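Hemant Gautam keeps the first grocery order he ever wrote in a drawer under the register at Clendbridge Market. It is on the back of a feed store receipt, and it lists 30 cases of canned tomatoes.

"I had no idea how many tomatoes people bought," he said. "We were eating those tomatoes at my house until spring."

Gautam took over the store with his business partner, Hongmei Li, after the previous owner, Leszek Tokarz, decided to retire. The town had already lost its hardware store and its pharmacy. The nearest supermarket is in Tromau, and people who don't drive depend on rides from family or on the county van.

Tokarz, now 74, ran the place alone for most of his working life. He still comes in most mornings for coffee and stays longer than he means to.

"I told them the truth about the numbers," Tokarz said. "The cooler was old, the roof was old, and I was old. I said if you still want it after that, we can talk."

They talked for most of a winter. Li, who had been keeping the books for a tile distributor, went through the store's records at her kitchen table. She said the sales were better than she had expected and the power bill was worse.

"He was losing money every month on that cooler," she said. "It ran day and night and it still couldn't keep milk cold at the front. I did the math three times, and every time it said buy a new one before you do anything else."

The new cooler took most of their savings. The roof had to wait until the second year, and Gautam kept buckets in the back room.
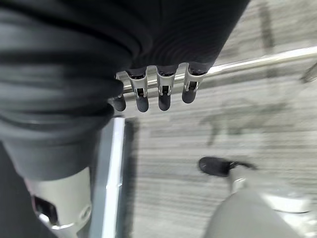
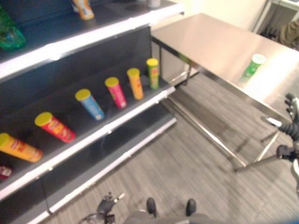

CLENDBRIDGE, August 1, 2025

Ordering is still the part of the job that Gautam worries about most. A small store can't get the prices a chain gets, and most wholesalers want a minimum order before they will send a truck. When the partners started, their main supplier raised its minimum to $2000 a week, and there were weeks when the store couldn't use that much.

Their way around it was to share. Narayanan D'Souza owns a store in Ritora, down the same highway, and had the same problem. Now the two stores put in one order, the truck stops at D'Souza's place, and Gautam drives over to pick up his half.

"We argued about paper towels for a month," D'Souza said by phone. "He wanted the cheap ones. My customers won't buy the cheap ones. Now we get both, and he sells more of mine than he'll admit."

Gautam said that was probably right.

Snacks and drinks sell steadily in any season, he said. Produce is harder. Li handles that side and buys from growers nearby when she can, starting with strawberries in June. She writes down what gets thrown out at the end of each day — how much lettuce, how many bananas — and changes the next order to match.

"The first summer, I bought what I would want to see in a store," she said. "Then I looked at what was in the trash. People here want onions, potatoes, apples and corn. They'll buy a mango if I tell them it's ripe."

The partners have also kept one of Tokarz's habits, a notebook by the register where customers write down things they would like the store to carry. Reinhold Hamann, a retired bus driver who lives across the street, has asked for rye bread so many times that Li began ordering up to three loaves a week and setting one aside for him.

"I used to go to Tromau for it," Hamann said. "That's half a day gone for a loaf of bread."

Neither partner expects to get rich. Li still does taxes for a few clients in the evenings, and Gautam took his first full week off last year, to visit his sister. Tokarz watched the store while he was away.

"He moved all the soup," Gautam said. "I came back and the soup was where it used to be when he owned the place. I left it there — people had been asking me where it went."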